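Sterden Soup Kettle, 18 litre

The Sterden kettle keeps soups, curries and sauces at serving temperature on a counter or buffet. It has a lift-out steel pot, a hinged lid and a dial control on the front. A full kettle serves around 200 ml to each guest at a mid-sized lunch sitting, with enough left for seconds.

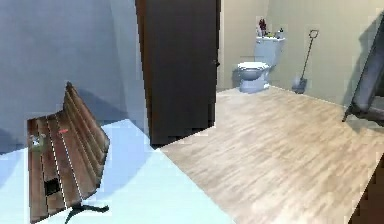

Can I heat soup from cold in it?
The kettle is made for holding hot food, so bring the soup to the boil on the hob first and then pour it in.

Fill the outer well with water before switching on — 3 litres is enough. Spare lids and ladles are sold separately by Helard.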